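Equipment > Wrist Cameras > Comparison Units

Grakix Wrist Camera, Close-Range Version

Small fixed-focus camera for mounting at the wrist or gripper of a two-arm cell. Supplied with bracket, 2 m cable and mounting screws. Compared at our Caltville bench against a fixed head-height camera, with parallel two-finger grippers and thin plastic bags as the test load.

Wrist view first, head-height view second.

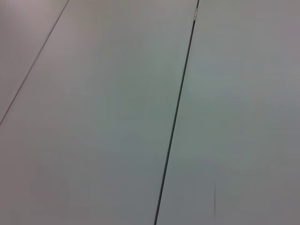
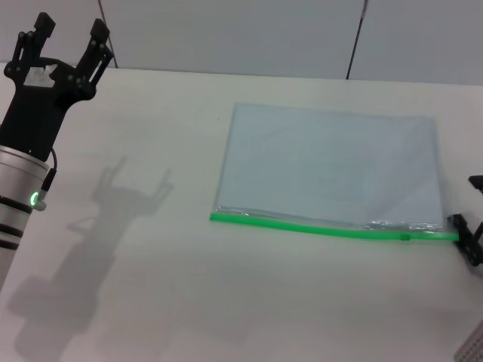
Clear film is a poor target for any camera. It takes on the color of whatever lies under it, and the usable detail comes down to creases, glare and the seal. For this reason the comparison used bags with a colored zipper strip. Plain-seal bags can be used with the same setup, but expect to spend longer on lighting.

The head camera is the better choice for finding the bag and for planning which arm goes where. The wrist camera is the better choice in the last stage of the approach, when the arm blocks the overhead line of sight. Neither replaces the other on this task. Buyers who can fit only one should start with the head unit and add the wrist unit later — the bracket pattern is the same on all current Hitmont wrist plates.

Lighting. A single overhead lamp throws a hard shadow along the arm and can hide the near edge of the film. Two diffuse lamps, one on each side, gave steadier results. Lock exposure and white balance before recording. With auto exposure left on, a pale bench drifts in tint from one run to the next.

Trial results. Dimas Liew ran 111 grasp attempts on the zipper end with both cameras active, and 93 ended with the corner held. Of the failures, six were traced to the bag sliding on the bench before the fingers closed. The rest were put down to finger height. Rubber fingertip pads were not part of this trial.

Bench surface. Panel joints show up clearly at close range and can be picked up as edges by simple line detection. Mask them out, or cover the work area with a one-piece mat in a matte finish.

Controller. Works with the Sutanto two-arm controller, firmware from August or later. Older firmware reads the wrist stream but does not timestamp it. Contact Syafiqah Oei for the update file.

Loan units ship on Monday. Return the bracket with the camera — the two are calibrated as a pair.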